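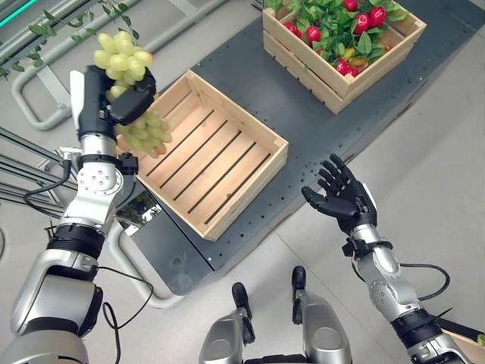
## Monday, produce corner

Spent the whole morning on crates and I loved it! The pale slatted ones look so good against the dark gray metal, much better than the plastic tubs we had from Bruvby. Green grapes are the first thing to sort out for the empty crate. The slats have gaps in the bottom, so I want the stems lying across them, otherwise small grapes end up poking through.

The radish crate is my favorite so far — all that leaf with the red showing through. Saranya wants fewer leaves. I say leave it alone until Yuto has had a look.

Dark grapes next, in the crate on the stand.

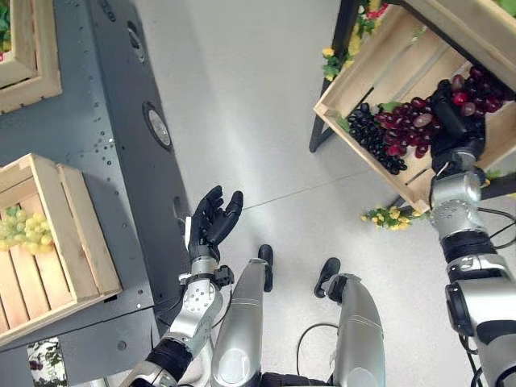
Usha's idea was to go from the near-black bunch into the reds, and I'm completely sold on it. Keep the little green leaf too, it lifts the whole row. The yellow flowers under the crate can stay where they are for now (Ravindran thinks they're too much, I think they're great).

To do:

- ask Poduval for 2 more crates, same slats
- try the green bunch beside the dark ones, just to see
- price cards: Intan has the Trevano ones, check the size against the front lip
- sweep up loose leaves before lunch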